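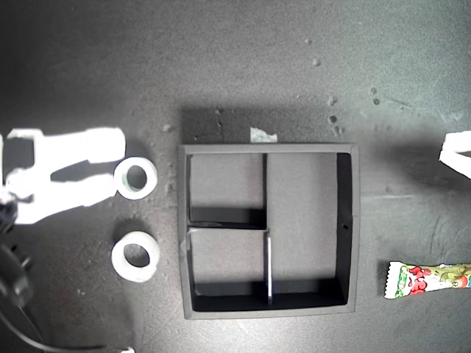 Fault 348 (release not confirmed) is raised when the Lodberg arm has been told to let go over the sorting tray and the gripper controller still reads a load on the fingers. The arm stops where it is and holds its position until the fault is cleared. Parts that have not yet been sorted, such as the two white rings lying to the left of the tray, should be left where they are until step 6. Anything else on the work surface, including the wrapper to the right of the tray and the scrap of paper at its top rim, must be cleared away before the arm is moved again.

Caution: the fingers can open or close without warning while fault 348 is active. Press the stop button before you put a hand near the tray. Pausing the program from the screen does not remove power from the servos.

7.2 Clearing the fault

1. Press the stop button and wait for the status light to go out.
2. If a part is still between the fingers, support it from below with one hand and turn the release screw anticlockwise until it comes free.
3. Look at the covering on both fingertips. Check for lifted edges, loose strands and lumps on the inner side, where the fingers meet the part.
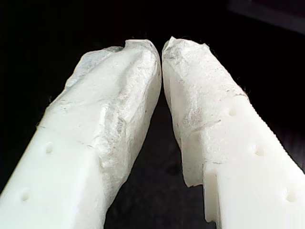

Can I keep running if the covering on only one finger is damaged? Stop and replace both. A new covering opposite a worn one changes the centre of the grip, and the controller will go on reporting fault 348 or start reporting fault 351 (uneven closure).

4. Peel off the old covering and wipe the bare plastic with a dry cloth. Do not use solvent – it can soften the fingers.
5. Fit new covering from the Nakpan tip kit. Press it down from the tip toward the base, and keep it clear of the holes in the finger.
6. Take the remaining parts off the surface, then sweep off crumbs and grit with a soft brush.
7. Release the stop button and select Service, then Jog. Move the arm slowly to the tray position.

Note: jog speed is limited to 2 per cent after a fault. If the arm moves faster than a slow walk across the tray, press stop and see section 9.

When the arm reaches the tray, bring the tip down until it is just above the compartment walls
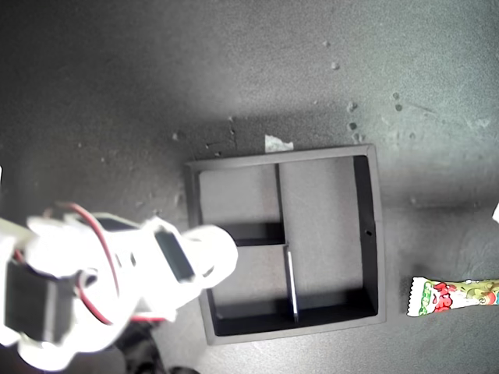 and check from the side that neither finger will touch a divider when the gripper opens. A finger pressing on a divider gives the same load reading as a part that has stuck, and will bring fault 348 straight back. If there is any contact, raise the tip and save the new height under Drop Point.

8. Open and close the gripper empty a few times. The load reading should return to zero each time.
9. Put one ring back at the pick position and run a single cycle.

If the fault returns on the single cycle, write down the load reading and leave the arm stopped. Controllers with firmware older than build 1553 hold the last reading after a restart, and need the update from Adstead before the check in step 8 means anything. Cavstead service will ask for the build number and the saved drop height when you call.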